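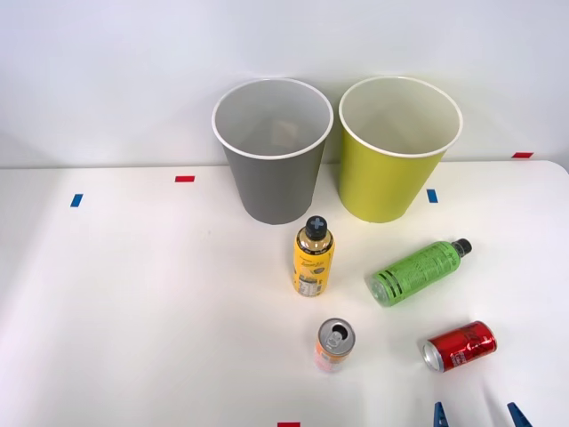 Gray and lime paper cups on a white tabletop.

Ticket 429: Display crates shown as available after pickup
Product: Levolow storage portal
Account: Andden
Reported by: Killian Aubert
Priority: Normal
Status: Resolved

Problem
The customer's trade show display left the Jorkine warehouse in November, but the portal still lists two of its crates as in storage. Storage fees continue to accrue on both. A new pickup request is accepted without an error and then stays at Pending.

Expected result
All crates on the outbound order change to Released when the carrier signs. Billing stops on the same date.

Log

9:10 a.m. Confirmed on the customer account. Crates 43 and 55 show In Storage, bay assigned. The remaining crates on the order show Released.

9:35 a.m. Checked the outbound scan file. Both crates were scanned at the dock door. The scans carry the old label prefix, which the import job rejects. Rejected rows go to the exception queue and do not trigger an alert.

10:20 a.m. Asked the Jorkine floor team to check the bay. Bay is empty. Signed carrier receipt from Jacquet lists both crates.

11:05 a.m. Mapped the old prefix to the current one in the import settings. Reran the rejected rows. Crate 43 updated. Crate 55 failed with "record locked."

11:15 a.m. Lock was held by the customer's pending pickup request. Canceled the request and reran the row. Crate 55 now shows Released.

1:40 p.m. Billing adjusted back to the carrier signature date. Credit will appear on the next invoice.

2:05 p.m. Customer confirmed the inventory list is correct.

Cause
Crates relabeled before the portal update kept their old prefix in the handheld scanners.

Follow-up
Add an email alert for the exception queue. Open a separate ticket to block pickup requests on crates that have an outbound scan.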